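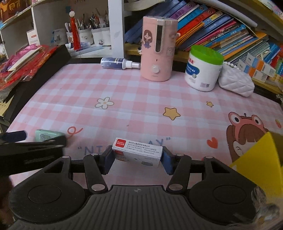

The Stinum desk mat in pink gingham, under a normal amount of desk.

Stinum Desk Mat, Pink Gingham
Item 2171
In stock

A desk mat has one job, and it's to lie there. The Stinum does this very well. It also has a frog hat on it.

The pattern is pink-and-white check with cartoon odds and ends dropped across it: a white flower with a yellow center, a couple of yellow stars, a small red heart, and a brown-haired girl in the lower right corner wearing a pink hat with a frog's face and no sign of regret. There is also a tiny red curl. We have asked the designer what the curl is. Rasmus Tamošiūnaitė drew the whole print and will only say that it was there in the first sketch and he got used to it.

Who it's for

People whose desk is also a dressing table, a craft bench, a mail room and the place where the vitamin cream goes. We sell a very tasteful plain gray mat too, called the Clorska, and it looks terrific with one pen on it. Put a spray bottle, a beaded pouch and a tall pink appliance on the Clorska and it looks like evidence. Put them on the Stinum and they look like they were invited.

The check helps here. Crumbs, eraser bits and the odd dot of hand cream get lost in a small pattern until you feel like dealing with them. Coffee does not get lost. Coffee is brown and the mat is pink, and there is only so much a pattern can do.

What it does

Keeps cups and tubs from sliding around. Softens the clunk when you put down something heavier than you thought. Gives your wrists somewhere nicer to be than the edge of a cold desk in January. Covers the scratch, the ring and whatever happened with the glue.

It will not make you tidy. One of our reviewers gave it 3 stars for this and we feel that was a lot to ask of a mat.

Details

Surface: smooth, wipeable, printed on one side
Underside: plain, with a light grip
Thickness: 3 mm
Edges: cut and sealed, no stitching to fray
Smell when new: yes, a little. Leave it unrolled overnight with the door open.
Comes rolled in a tube with a paper band

Setting it up

Clear the desk. We know. You can move the pile of papers to the left and pretend it was always going to live there - plenty of us do.

Unroll the mat print side down first and leave it for an hour so the ends forget about the tube. Then flip it. If a corner still curls up, a full tub of something makes a good weight. The frog hat corner is usually the last to settle.

The girl goes at the lower right. You can turn the mat the other way, and then she will be upside down at the top left, watching you type.

Cleaning

Damp cloth, drop of dish soap, wipe, dry. That covers most of it. For ink, try the soap again before you try anything stronger. Nail polish remover will take off the ink and then the flower. Don't put it in the washing machine. Don't iron it, even through a towel, even on low. We've had the emails.

If you run a humidifier on your desk, lift the mat and dry under it now and then. Water gets beneath the edge and sits there quietly.

Questions we get

Does a mouse work on it?
Yes. An older optical mouse can get a bit jumpy on the check, so if yours does, the plain strip on the Phromma mat may suit you better.

Can I cut it down?
You can, with a sharp knife and a metal ruler. Cut from the left and you keep the frog hat. We can't take back a mat once it's been cut, including the ones cut slightly crooked.

Do you make it in blue?
We made 248 in blue for a shop that asked very nicely. They sold out, and the shop has not asked again.

Are the bottle, tub, pouch and little white box included?
No. You're buying the flat thing.

Goes with

Dumis pencil tray, pink or white. Shallow enough that you can see what's in it, so you can't fool yourself about the number of dried-out pens.

Phromma mat, pink with a plain strip. The same pink, calmer. No frog.

Shipping and returns

Orders go out in the tube, and free shipping starts at $40. The next batch leaves the warehouse on 10th January. If the mat shows up creased or with a bent end, send us a photo and we'll replace it. If it shows up fine but pinker than you pictured, you can send it back unused, rolled print side out, in the tube it came in. Please don't fold it to fit an envelope.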